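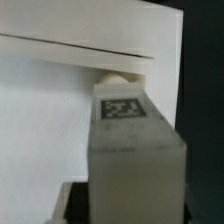 Home Projects Year 2 Reports Staff Library Contact

Waiting for the 4: a study of bus punctuality between Brenen and Mevness

Second-year group project report, Transport and Society module

Summary

We recorded bus departures at three stops on the number 4 route over one term and compared them with the printed timetable. The route is run by Zoubi, whose timetable is a handsome thing with a great deal of green in it. We collected 2057 usable records. The buses were less late than passengers told us they were, and more unevenly spaced than the company's own leaflet would lead a trusting person to expect. Our main finding is that people standing at a bus stop mind the gaps between buses far more than they mind lateness, and that the timetable measures the wrong one.

1. Why we chose it

All of us live in Mevness and are taught in Brenen. We had therefore carried out a good deal of unpaid fieldwork before the project began. Our supervisor pointed out that a grudge is not a research question, and asked us to turn it into one. After two drafts we settled on: does the service that passengers experience match the service that is advertised, and if it doesn't, where does the difference come from?

We had first planned to cover the whole town network. We dropped the idea in the second week, when we worked out how many people would have to stand in the rain.

2. Method

We picked three stops: the Brenen terminus, the hospital, and the last stop before the Mevness roundabout. At each one an observer wrote down the time every bus pulled away, using a phone clock set against the same source each morning. Observation ran from half past seven to ten, and again from four to half past six.

A bus was called late if it left more than 3 minutes after its printed time. One that left early was called early, even by a minute. Some would say this is harsh. They have presumably never watched the back of a bus go round a corner at 7.41 when it was due at 7.42.

We also left a short paper questionnaire with passengers and got 345 back. A few had been used to wrap chewing gum but were otherwise complete.

For a second source we tried Brindeo, a free app that claims to show live bus positions. Its times and ours agreed well at the terminus and poorly everywhere else. For a whole week it showed a bus parked in the river. We have left its figures out of the analysis and mention it only as a warning to next year's group.
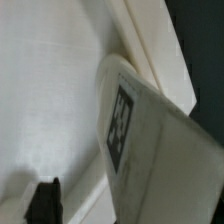 3. Results

At the terminus nearly every bus left on time, as you would hope of a vehicle that has been standing there with its engine off. By the hospital the pattern had begun to fray, and at the roundabout stop it was hard to see the timetable in the data at all. Buses arrived in pairs, the first one full and the second one nearly empty, followed by a long stretch of nothing.

Bunching of this kind is well known in the textbooks. A bus that falls slightly behind finds more people waiting at the next stop, takes longer to load them, and falls further behind. The one following finds fewer people and catches up. Neither driver has done anything wrong. On our route the trouble seemed to start at the hospital, where visitors paying in cash were spread over the whole of the afternoon.

In the questionnaire, most people said the bus was "always" late. Our records do not support "always". They do show that a passenger who turns up without checking the timetable is more likely to arrive during a long gap than a short one, simply on the grounds that long gaps take up more of the day.
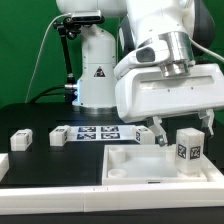
The written comments leaned the same way. Few people complained about a bus being five minutes behind. Many complained about two turning up together, and several took it personally. One suggested the drivers were lonely.

4. Limits of the study

We watched one route in one term, and the observers got better at it as they went along. The early weeks contain some times that are suspiciously round. Two sheets from the hospital stop got soaked and could not be read, and we have not tried to guess what was on them. We did not observe in the evening, when the service is thinner and we are told the waiting is worse. School holidays were also missed, including the whole of June.

5. What we would suggest

Zoubi could hold buses briefly at the hospital when the one in front is close. It would make a few of them later on paper and the service better in practice, so it may be a difficult thing to sell to whoever writes the leaflet. Taking fares before boarding at the same stop would help too.

For anyone repeating the work, we recommend a clipboard with a plastic cover, a flask, and a stop with a shelter. We chose ours from a map.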